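Dry-wipe boards: care and fitting
Frequently asked questions
Patness Schools and Offices Supply
Last revised 06/01/2021

Which surface do I have?
Hold a magnet to it. Vitreous enamel and painted steel both hold a magnet; melamine does not. To tell the two steels apart, look for the code on the rear label: VE is enamel, PS is painted. Boards sold under the Skavar name before the range was merged carry no code and should be treated as painted steel.

How often should the board be cleaned?
Dry wipe after each use. Wet clean once a week in classrooms, once a fortnight in meeting rooms. Use the Brura fluid or plain warm water with a drop of washing-up liquid, then rinse and dry with a lint-free cloth. Leave no soap behind, as it causes ink to bead.

What causes ghosting?
Ghosting is pigment left in the surface after the solvent has gone. On melamine the usual cause is wear of the top coat. On enamel it is nearly always residue from the wrong cleaner, and can be removed.
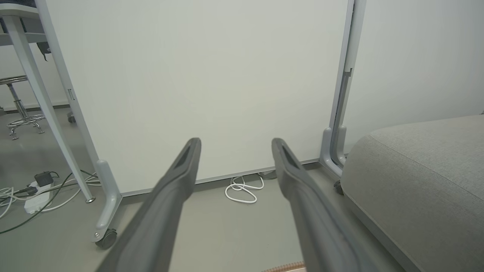 Dalva Bittencourt writes that her enamel board still ghosted after three wet cleans, and that the marks lifted only when she changed the eraser pad. We agree with the order of checks this suggests. A loaded pad puts pigment back as fast as the cloth takes it off. Replace felt pads every 12 weeks in daily use.

Can I use methylated spirit?
On enamel, yes, sparingly. On painted steel or melamine, no. It softens the coating and the damage is not covered.

I have used a permanent marker. What now?
Write over the line with a dry-wipe marker, wait a few seconds, and wipe both off. Repeat if needed. Finish with a wet clean.

What wall fixings are supplied?
Four corner brackets with screws and plugs for solid masonry. For plasterboard, order the Mahasneh rail separately – the plugs in the box are not suitable. Leave a gap of 12 mm above the board so it can be lifted off.

Is the pen tray included?
On boards wider than 500 mm. The tray is 492 mm long and clips to the lower edge, left or right.

How long is the guarantee?
Enamel surfaces 25 years, painted steel five, melamine two. Keep the invoice. Claims need the rear label code and a note of the cleaner used.

Who handles spare parts?
Everaldo Sampaio, parts desk, extension 199.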